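FOR IMMEDIATE RELEASE
Oct 25, 2020

Trostent opens up Ocampo 2, its planning software for soft goods

MENDIRDALE - Trostent today put out version 2 of Ocampo, the grasp planning and perception package for cloth, caps, bags and anything else that won't hold its shape. Download open now to existing license holders. New users from April.

Work at the table, Mendirdale:
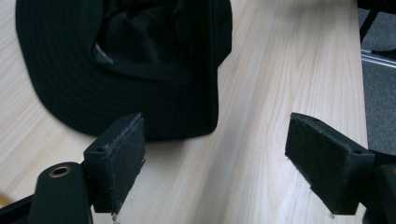
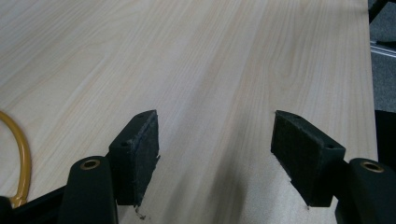
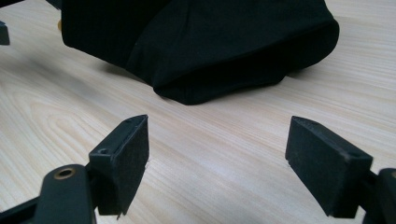
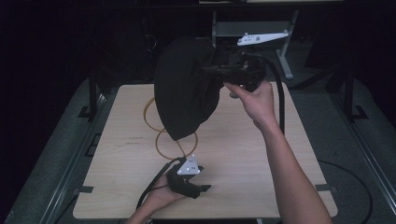 Rigid parts are well covered by planning software already. Soft goods, less so. A folded shirt has no fixed outline, no CAD file, and it looks different every time someone puts it down. Ocampo 2 drops the shape template completely. The planner works from the wrist view, scores candidate grasps along edges and folds, and picks again if the score drops on the way in.

"Black fabric was our worst case for two years," said Rhea Castillo, perception lead at Trostent. "Dark cloth, dark finger pads, the old segmenter just merged them. So we retrained on demonstrations by hand, lots of dark on dark, and the mask holds up much better now. Not perfect. Shiny linings still give us trouble."

The release set comes with 433 hand-recorded demonstrations, cleaned and time-aligned. Wrist views and head view are on one clock, playback tool included. The aligment tool is the part most beta sites asked for, so it ships seperately as well, command line only for now.

New in this version:
Re-planning during approach, on by default
Finger pad masking, editable per gripper
Log viewer with side by side camera playback
Import from version 1 projects (calibration has to be redone, sorry)

Beta ran at 4 sites, Wellevwood's returns sorting line among them. "Setup took around 2 days, most of it calibration," said Jomar Policarpio, automation manager at Wellevwood. "After that my team mostly lived in the log viewer. You see a bad grasp, you scrub back, you see what the planner thought it was looking at. Saved us a lot of guessing."

Still on the list: two-handed planning, which is in the code but switched off. Kaiwen Jia, who runs the planner group, expects a test build in spring. No promises on the date.

License terms unchanged. Research users get the full package including the demonstrations, commercial users should talk to sales first about redistribution.

Press contact: Régis Tanguy, Trostent, Mendirdale. Demo sessions by appointment, remote only at the moment.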